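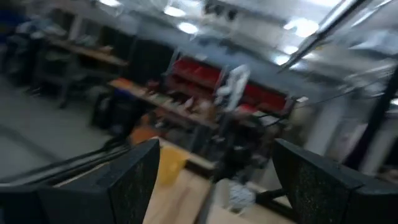
Figure 2. Wooden-topped benches, with red storage bins on the rack behind.

6 Clearing and care of wooden bench tops

6.1 Remove all small items from the bench top and return them to their labelled bins. Bins are to be organized by colour.

6.2 Wipe the surface along the grain with a damp cloth and a neutral cleaner.

CAUTION: Do not use abrasive pads or solvent. Damage to the finish is not covered under the Grestex warranty.

6.3 Dry the surface with a clean cloth. Check the finish under the overhead lights for dull patches.
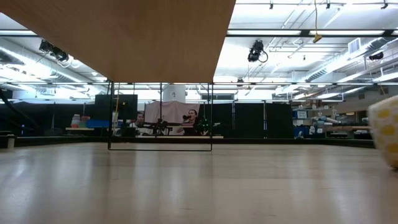 6.4 Apply Curis bench oil sparingly where the finish has dulled. Allow 26 hours before returning the bench to use.

NOTE: Items may be placed on an oiled top only after the full curing period.

6.5 Record the work in the bench log. Questions should be directed to Adhiambo Sang, Facilities, Cultmont Centre, extension 4000.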